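Rurkport should spend its parks money on the small parks first

The draft parks budget has been out since August, and most of the talk has been about Moulin Park. The plan gives it a new splash pad, a wider car park and a second café kiosk. I use Moulin Park and I like it. I still think the council has the order wrong.

Rurkport has 11 neighbourhood parks besides the big one. Under the draft they share what is left after Moulin takes 73 per cent of the capital money. Garkier Green, at the end of my road, has 3 swings, and one of them has been chained up since spring. The path floods by the lower gate, so people with prams go round by the main road.
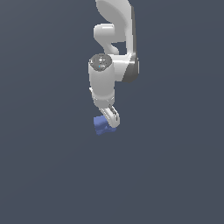
Why not finish the big park and then move on to the small ones?

Small repairs get dearer the longer they wait. The path at Garkier Green could have been patched two years ago, and it now needs digging out along its full length. A splash pad that opens a year later costs the town a summer of splashing and very little else.

There is also the question of who can get there. Moulin Park is on the ring road and the bus stops running at 6 pm. Families with a car will manage. A child from the Emevis estate who wants to kick a ball about after tea will use the patch of grass behind the shops, and that patch has no lights and no bin.

I have heard it said that the big park brings in visitors, and the visitors spend money. Some do. The café does well in good weather. But the people who pay for these parks all year live beside the small ones, and they were promised new benches in the last budget too.

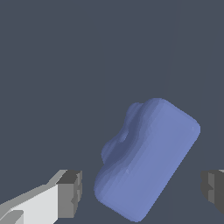
What I would change

Put the second kiosk off until the small parks have had their repairs. Fix the paths and drains before buying any new play equipment. Publish a list of jobs for each park, with a month against each one, and pin it up at the gate. The draft is open for comments until the next full council meeting, and the forms are at the library desk.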